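What happens when someone is charged with a crime?

Nov 23, 2024

You may have heard a newsreader say that a person has been "arrested", or "charged", or is "due in court". These words sound alike, but each one means a different step. This page explains the steps in the order they usually happen, and what the words mean along the way.

To make it easier to follow, we will use a story. It takes place in a town called Bronero. One night in December, a shop called Wurel had its front window broken, and some things were taken from inside. The damage came to $800.

First, the police find out what happened

When a crime is reported, police officers go to the place where it happened. They talk to the people who were there. A person who saw or heard something is called a witness. Officers write down what each witness says, and the witness reads it over and signs it. This is called a statement.

In Bronero, 2 witnesses gave statements. One lived across the road and had heard glass breaking. The other was walking a dog and saw a person in a grey jacket running towards Ebihara Street.

Police also look for evidence. Evidence is anything that helps to show what happened. It can be an object, a mark, a photograph, a message on a phone or something a person says.

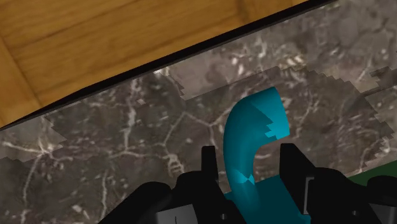 Evidence has to be looked after carefully from the moment it is found. Each item is put in its own bag or box, sealed, and given a label that says where it was found, when, and by whom. The label also has to describe the item in plain words, even when no one knows yet what it is for. An officer might write "curved tube-like part, teal, glossy" and leave it at that. Guessing can cause trouble later, because a wrong guess on a label might send everybody looking in the wrong direction. Every time the item is handed to another person, that is written down too. The list of who has had it is called the chain of custody. If there is a gap in the list, a court may ask whether the item was changed or mixed up with something else.

What does "arrested" mean?

If police have a good reason to think that a person has committed a crime, they can arrest that person. To be arrested means that you are not free to leave. The officer must tell the person that they are under arrest and why.

Being arrested does not mean that a person is guilty. It means that the police believe there is enough reason to hold them and ask questions. Sometimes the police find out they have the wrong person, and let them go.

A person who has been arrested has rights. They do not have to answer most questions, although they may have to give their name and address. They can speak to a lawyer. If the person is young, a parent, guardian or another trusted adult should be with them when the police ask questions.

The police cannot hold someone for as long as they like. There are rules about how long it can be. The rules are different from place to place, but at the end of the time the police must either charge the person or let them go.

What does "charged" mean?

To be charged means that a person is officially accused of a crime. The charge is written down and says which law the person is thought to have broken, and on what date. One event can lead to more than one charge. In our story, a man was charged with 2 offences. One was breaking the window, which the law calls damaging property. The other was going into the shop to steal, which is called burglary or break and enter.

After being charged, some people are allowed to go home until their day in court. This is called bail. Bail comes with a promise to come to court, and it often comes with rules as well. A person on bail might have to stay home at night, or keep away from a certain street or shop. A person who breaks the rules can be arrested again.

If a court thinks it would not be safe to let the person go home, or that they might run away, it can keep them locked up until the trial. This is called being held on remand, or in custody.

What happens in court?

At the first visit, the charges are read out. Sooner or later the person is asked how they plead. They can say "guilty", which means they agree that they did it, or "not guilty".

If the answer is "guilty", there is no need for a trial. The judge or magistrate goes on to decide the sentence.

If the answer is "not guilty", there will be a trial. A lawyer called the prosecutor tries to show that the person did it. Another lawyer, for the defence, speaks for the accused person. Both sides can call witnesses and ask them questions. Both sides can talk about the evidence.

For serious crimes, a group of ordinary people called a jury may listen to everything and make the decision. In smaller cases the magistrate or judge decides alone. Either way, the prosecutor has to prove the case "beyond reasonable doubt". If there is still a sensible doubt, the person must be found not guilty.

What is a sentence?

A sentence is what the court orders when a person is guilty. It might be a fine, unpaid work in the community, a time of being supervised, or prison. The court thinks about how serious the crime was, whether the person has been in trouble before, and how people were hurt by it. In the Bronero story, the man pleaded guilty. He had to pay for the damage and do unpaid work at Zalerora Park on 5 weekends.

Why does the news use such careful words?

Reporters often say "alleged", as in "the alleged burglar". Alleged means that someone has said it, but it has not been proved. Until a court decides, the person is treated as innocent – even if lots of people think they did it. A news story that says otherwise could be unfair to the person, and it could make it harder to hold a fair trial.

Words to know

Accused: the person who has been charged.
Alleged: said to be true, but not proved.
Bail: being allowed to go home before court, with rules.
Evidence: anything that helps to show what happened.
Magistrate: a person who decides smaller cases in court.
Plead: to tell the court whether you say you are guilty or not guilty.
Witness: a person who saw or heard something, or knows something about the case.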